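3.2 Setup and maintenance of the picking cell

The cell at Westville is built on one KUKA arm with a gripper that works over a shallow metal bin. The bin walls are sloped, so that objects slide back to the floor of the bin. After every 450 picks the operator stops the arm, checks the cable bundle at the joint for wear, and tightens the gripper fingers. In 3338 picks we replaced the fingers 3 times. The position of the bin is checked each morning, and a clamp is kept on its edge (Figure 4). 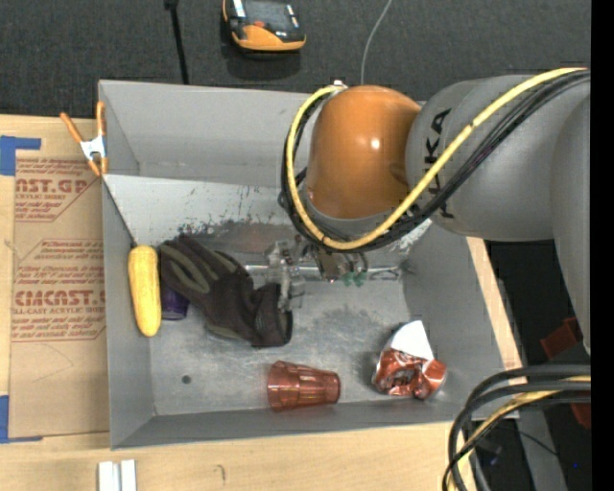

Page last changed: August, 17:03

Figure 4. The gripper in the bin with test objects, among them a glove, a corn cob and a soda can. The clamp is on the upper left corner of the bin.

When the bin has moved, the calibration is repeated before the next run.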